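Breakfast Table Assistant (part-time), Gutari Test Kitchen

Drarura is a small company that writes instruction booklets and home economics lessons for kitchen products. Our test kitchen, Gutari, is on the second floor of the Barroso building in Trotport, room 417. We are looking for one person who will help us with the breakfast series, starting in September.

What is the work

You will prepare the breakfast table in the morning, keep it in order during the day and put everything back on the shelves in the evening. The series is now mainly about toast: how to take the slice out of the slot, how to place it on the plate or in the rack, and how to leave the table clean after. The same small task is repeated many times, and each time the objects must begin from the place written on the day sheet. You will also empty the crumb tray, wipe the table, buy bread, and write short notes in the kitchen book.

Who we are looking for

We wish for a patient person who likes order and does not get bored easily. Experience in a café, a school kitchen or a hotel breakfast room is welcome but not required. You should be able to stand for most of the shift and to lift a box of dishes. Please tell us before the first day if you have an allergy to wheat, as there is bread in the room all the time. Your English can be simple, as long as your notes are easy to read.

Hours and pay

The position is 16 hours per week, divided over 2 mornings and 2 afternoons. The morning shift begins at 7:30. The pay is 725 per month before tax, and lunch is included. Sunday is always free. The first month is a trial month for both sides.

The toast table at Gutari, with the toaster, the wire rack and the pink plate:

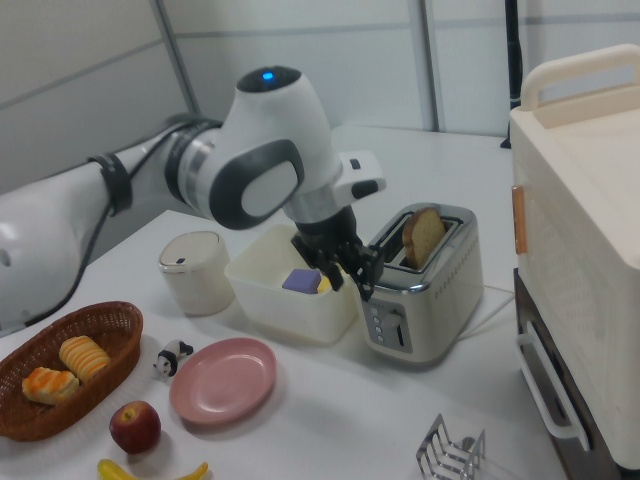
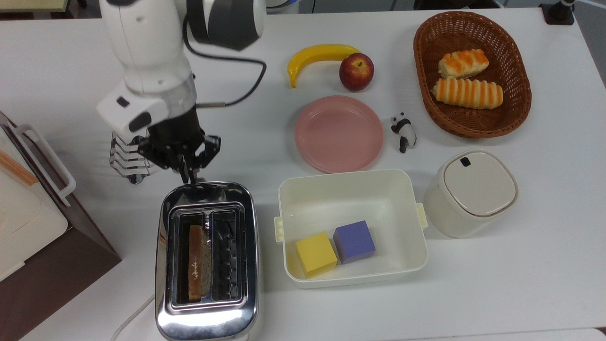

How to apply

Please send us a letter of one page at most and tell us about a job in which you had to keep many small things in their places. A photo of yourself is not needed, and we kindly ask you not to add one. You can also bring the letter by hand to the Drarura desk on the ground floor, any working day before noon.

We invite selected persons for a paid trial morning in August. Please wear closed shoes and tie back long hair. Every person who writes to us will receive an answer, also if the answer is no.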